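Bornside Adjustable Wall Shelf Kit

Item 1132
Ships in 2 cartons
In stock at the Tondness warehouse

The Bornside is a wall-mounted shelf kit for living rooms, home offices, workshops and small stores. It comes with uprights, brackets, shelves and all the screws needed for fixing into wood studs. You will need your own drill, a level, a pencil and a stud finder. Anchors for brick or concrete are sold separately, as the right type depends on the wall.

The shelves are solid pine, sanded on all faces and left unfinished. You can oil, stain or paint them, or put them up as they are. Unfinished pine darkens over time, and it does so faster in a sunny room. If you plan to mix shelves from this kit with ones you already own, expect a difference in color for the first year or so.

Brackets and uprights are powder-coated steel in white, black or sand. The sand finish was changed this spring. Orders placed before 20th April were filled with the older, slightly yellower coating. If you need to match it, write to us with your order number and we will check what is left.

What is in the kit

Uprights, 88 inches long, slotted on one face
Brackets, left and right
Pine shelves
Wood screws and washers
End caps for the uprights
Hex key
Printed instructions

The uprights can be cut down with a hacksaw. Cut from the bottom end so that the slots still line up at the top, then file the edge smooth and push on the end cap. Cut uprights can't be returned.

Choosing a wall

Fix the uprights to studs wherever you can. Drywall anchors alone will hold the uprights in place but are not suitable for books, tools, paint cans or anything else of real weight. In older houses the studs are often unevenly spaced, so find and mark all of them before you decide where the shelves will go. Look for outlets and switches on the wall as well, and assume there is cable running straight up or down from each one.

Leave a gap between the lowest shelf and any baseboard heater. Pine next to a heater will dry out and cup.

Putting it up

Hold the first upright against the wall and drive the top screw most of the way in. Let the upright hang, check it with the level, then mark the other holes. Drill pilot holes before driving the remaining screws. Fit one bracket to this upright and one to the next at the same slot, lay a shelf across them and use the level on the shelf to set the height of the second upright. A second person helps with this step.

Brackets drop into the slots and lock with a tap from a rubber mallet. Do not use a steel hammer. It chips the coating, and the chips rust in a damp room.

Once the shelves are level, screw up through each bracket into the underside of the pine. The short screws are for this job. The long ones will come through the top.

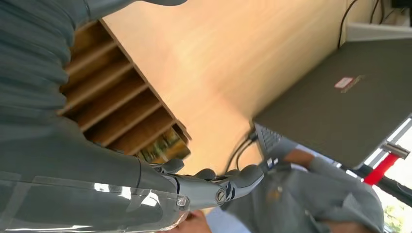 Put heavy things low and close to the uprights. If a shelf starts to bow, turn it over and move some of the load to another one. Most bowing we hear about comes from records and large books stacked at the middle of a long span.

Care

Dust with a dry cloth. For spills, use a damp cloth and dry the wood right away. Marks in bare pine can be sanded out with fine paper, going with the grain. Check the wall screws once a year and after any move of the shelves.

Add-ons

Gwilliam bookend, steel, fits over the shelf edge
Gwilliam hanging rail, for hooks and small tools
Avitz wood oil, clear, small can
Extra brackets, sold in pairs
Extra shelves, sold singly

The Avitz oil takes almost 2 days to dry fully in a cool room. Oil the shelves before they go on the wall, both faces, and stand them on edge with air on each side.

Delivery and returns

The uprights travel in a long, narrow carton and the shelves in a flat one. They sometimes arrive separately. Please wait for both before you start drilling. Check the ends of the long carton for dents and note any damage on the delivery slip.

Unused parts can be returned in their original packing. Shelves that have been oiled, stained or painted can't be taken back. Missing screws and end caps are replaced free.

Questions about fixing and wall types go to Mervin Gosselin in product support. For store orders and quantity pricing, contact Yuk-lan Tam at the Tondness office. Please include the item number and the finish you want.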